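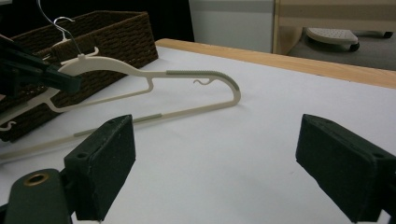 Waltcombe, January

Hanger and closet area inspection -- guest rooms and linen room, second floor
Checked by: Annunziata Zuccaro
Comments read and answered by: Ifigeneia Chrysikopoulos
Start of check: 7 in the morning

Please write OK, REPAIR or REMOVE for each point. If a point is not OK, a comment is necessary. Old comments stay on the list until the work is finished.

1. Plastic hangers, body
Bend each hanger lightly with two hands and look for white lines in the plastic.
Result: OK, except in room 12
Comment: The beige hangers are in good condition in general. In room 12 I found one with a crack beside the neck and I removed it. It was still holding a shirt, but the edge of the crack was sharp and it can pull a thread or cut a finger.

2. Hook
The hook must not turn too easily and must not be open more than the rail needs.
Result: OK
Comment: We have beige hangers with a plastic hook and beige hangers with a thin metal hook. Please check them separately. With the metal ones I pass a dry cloth over the hook to feel if there is a rough point. With the plastic ones I look at the place where the curve begins, it is there that they break first.

3. Small hooks for straps
Result: REPAIR (two rooms)
Comment: The small S-shaped hook on the top bar is useful for dresses and for skirts with loops, but if it is broken it leaves a point. I do not cut it with scissors any more, as was done last year. After cutting it is worse. Such hanger goes to the recycling bag.

4. Gray grip strips, shoulders and lower bar
Press with the thumb along the strip. It must not slide or lift at the end.
Result: OK in guest rooms, REPAIR in linen room
Comment: On the shoulder the strips are holding well. On the lower bar, where we hang the trousers, some strips are lifted at one end. I glued these with the Pekix glue and left them flat until the afternoon. Please do not hang anything on them before, even if the glue seems dry.
Answer I.C.: Agreed. If the same strip comes off a second time, do not glue again, take it out.

5. Sorting table
The table must be clean before hangers are put on it.
Result: OK
Comment: White surface, wiped before the check. The hangers should lie flat with space between them, and the hooks should not stand out over the front edge. A person who walks by can catch a sleeve. I checked the wooden edge at the back with my palm and felt no splinters.

6. Basket
Result: OK with remark
Comment: The dark brown woven basket can stay on the table during sorting, on condition that it is not pushed to the edge. I looked for broken ends in the weaving and found one inside, near the bottom. I folded it in. For delicate blouses please use a cloth inside the basket.
Answer I.C.: I will bring a cotton cover from the Kalogeropoulos order. There should be one left.

7. Wheels and casters
Push each piece which has wheels a short distance. It should go straight and stop when the brake is on.
Result: REPAIR (one)
Comment: The black wheels collect threads and hair from the carpet. I cleaned them with the small hook tool. One brake in the linen room does not hold on the hard floor -- on the carpet it holds, so it is easy to miss. I put a yellow label on it.

8. Rails
Result: OK
Comment: Screws tightened in all rooms. The Flukotitz rail in the corridor closet made a noise when I pulled it down, but it did not move from the wall. I would like that someone with a longer screwdriver looks at it too.

9. Floor under and around the table
Result: OK
Comment: Gray carpet, no lifted corners. I ask again that fallen hangers are picked up immediately. A hanger on the carpet is difficult to see in the evening, and the hook catches on the shoe.

10. Storage of spare hangers
Result: REMOVE (one box)
Comment: One box was on the top shelf over the door and too heavy for me to take down alone. It is now on the lowest shelf. Please do not fill a box higher than its side, the hooks get locked together and then people pull with force.
Answer I.C.: Thank you. I will write this on the box also.

Still open: caster brake in the linen room, rail in the corridor closet, cover for the basket.

Signed: A. Zuccaro
Copy to the folder in the linen room, behind the laundry list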